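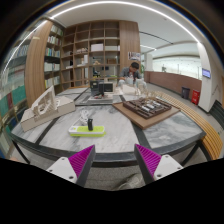 Kosent has put out the second draft of its good practice guide for handheld gripper work, and I read the whole thing over lunch so you don't have to. It's 17 pages, and most of it is about tables.

The big change is in the section on shared rooms. The first draft wanted every surface cleared before anyone started. The folks at Inton and plenty of others wrote in to say that's just not how shared rooms work (I was one of them!), and Kosent got 237 comments in all. Now you can leave other people's things where they are, as long as you write down what's on the table and agree on which item you'll be handling. 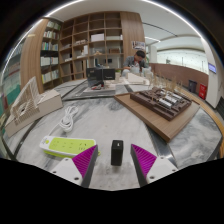 Open jaws over a small black block, with a power strip and its bundled cord to the left.

I like the new bit on cords. Anything with a cable gets its extra length gathered up before a session - simple stuff, but I've seen plenty of teams skip it. Models and other delicate pieces should stay out of the path of the hand, and anyone sitting at the same table has to be told before you start.

The Vistdale group wanted a fixed limit of 100 grips per session. That didn't make it in, and I'm a little sorry about that, my wrist especially.

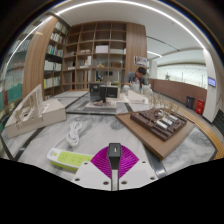
What happens next

Comments on the draft are open until the end of January. The Illés workshop will try out the checklist first, and I'll post again once they've had a go at it.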